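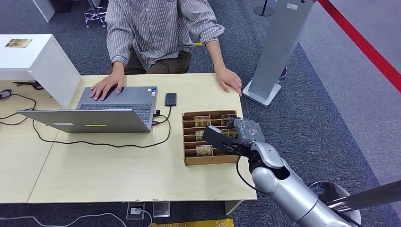

Could the bus not wait another ten minutes outside the health centre, a passenger asked us in June, as it always seems to pull away just when the chemist's queue starts moving? It was said kindly, and she had a bag of shopping in each hand at the time, and it has probably changed our timetable more than anything else that has happened in this half of the grant. So it seemed right to let her go first in this report.

Lukell Community Bus
Progress report to the Keline Fund
Second report, covering spring and summer

Thank you, first of all, for your patience over the dates. You asked for this a little earlier than you are getting it, and we were grateful for the extra couple of weeks, which let us put the whole summer timetable in instead of stopping halfway through it.

How the service has run

You will remember that the grant pays for 2 drivers, both part time, and for the fuel and servicing of the bus. The route is the one we described in our application, with the one change at the top end that we wrote to you about in the spring. The bus starts at the turning place by Ruddock chapel, comes down through the lanes to the main road, stops at the school and the surgery, and finishes in Lukell beside the market hall. It then turns round and does the whole thing in the other direction, which on a good day takes the best part of an hour and on a bad day, with a tractor in front and the bin lorry coming the other way, takes a good deal longer.

We carried passengers on 2,840 single journeys in the period. We had hoped for something like this by the end of the year, so to have got there already is lovely, and I don't mind saying that there was cake. The busiest run by a long way is the mid-morning one into town. The quietest is the early one, and I will come back to that, as it is the part of the service we have worried over most.

There are now 75 households on our register. Registering isn't compulsory (anybody may put their hand out at a stop and get on) but it means we can ring people if the bus is off the road, and it means we know who might be standing in the rain at the end of a farm track. Most of the new ones came through the surgery, where the receptionists have been very good about handing out our leaflet with appointment cards.

Waiting at the health centre

Back to the ten minutes. The trouble with giving people longer at the health centre is that the bus then reaches the school after the bell, and the two or three families who use it for the younger children would quite rightly have something to say about that. We tried it on paper several ways. In the end our drivers suggested running the town end first and calling at the health centre on the way back up, so that anyone with a prescription gets dropped on the outward trip and collected on the return, with time for the chemist and usually a cup of tea as well. It sounds very obvious written down. We began it at the start of the summer holidays, when the school stop wasn't needed anyway, and kept it going afterwards.

It hasn't pleased everyone. A couple of people who live at the lower end now have a longer ride home, and one gentleman told us so in a letter of four sides, with a map. We wrote back and have since been able to offer him the lunchtime run, which goes straight down. He uses it, and has sent another map.

Bookings

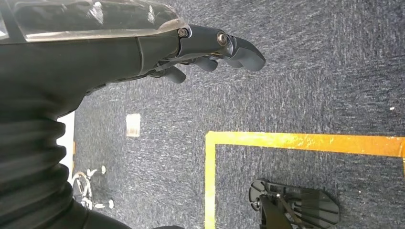
Hester Amblin
Scheme Coordinator, Lukell Community Bus

We moved our bookings over to Fadix in the spring, as planned. Before that everything went into a big red diary by the telephone, and I was fonder of that diary than I can properly justify, but it did mean that if I was out, the bookings were out with me or else nobody could read my writing. With Fadix the drivers can look at the day's list before they set off, and they can see straight away if somebody needs the ramp or will have a walking frame with them.

It took us longer to settle in than I said it would in the last report. Our passengers often book as "the usual", and it turned out to be quite a business to explain to a booking form what the usual is, particularly for people whose usual changes when their sister is staying. We now keep a short note beside each regular passenger's entry, and that has sorted out most of it. Nearly everyone still books by telephone, and we are very happy for them to go on doing so. The line is open until noon, and after that there is a machine, which we clear first thing.

The early run

We said in our application that we wanted to help people get to work as well as to the shops, and the early run was put in with that in mind. It leaves Ruddock at 7.10 and meets the main road service into the city. I would like to be able to tell you that it is full. It isn't, and on some mornings the driver has had it to himself as far as the crossroads.

Part of the difficulty is at the other end. The connecting service was retimed in the spring, and for a while our bus was arriving just in time to watch the other one leave. We moved ours forward, and the numbers picked up a little, but people who have been let down once make other arrangements and stick to them. I can't say I blame them. The passengers it does have depend on it very much - one is in her first job and another has given up a car he couldn't really afford to run - and we would be sorry to lose it. With your agreement we should like to keep it going through the winter and look at it again in the spring, when we will have had a proper spell with the new times. If you feel the money would be better spent on a second lunchtime run, we'd be glad to talk it over with you.

The bus itself

The bus is in good heart, considering the lanes. It covers roughly 60 miles on an ordinary day, a good part of it in second gear. It passed its inspection, with a remark about the rear step, which has been replaced. We lost it for most of a week in the early summer when the side door stopped closing properly, and the garage had to send away for the part. The school very kindly lent us their own minibus in the middle of the day, so the town run carried on, but there was no early run and no afternoon one until ours was back. We rang everybody on the register. We have since put a little of the servicing money by for hire, in case it happens again, and this is shown on its own line in the accounts sheet that goes with this report.

The heater wants looking at before the frosts. Passengers at the back say it is too cold, and those at the front take their coats off and complain of being cooked.

Money

Spending is close to what we forecast. Fuel is over and wages are slightly under, the second being due to the gap before our newer driver could start, while we waited for his licence paperwork. We would like to ask whether the underspend on wages may be moved across to fuel. I understand from your guidance notes that this needs to be agreed in writing, so please take this as our request, and do let me know if you would rather have it on a separate form.

Fares and the donations tin have brought in a bit more than expected. The tin has also brought in some foreign coins and a button.

What we plan to do next

The winter timetable is at the printer's. It is in larger type than the last one, after a good many people told us they had been keeping a magnifying glass next to it, and it folds to fit a purse. We are also talking to the parish about a bench and some sort of shelter at Ruddock chapel, where the wind comes straight across the field and there is nothing to stand behind except the noticeboard. That would be paid for separately and wouldn't touch your grant.

If anyone from Keline would like to come out and ride the route, you'd be made very welcome. The mid-morning run is the one to choose, and I would bring a cushion for the stretch below the chapel. Please ring before noon and I will put you on the list.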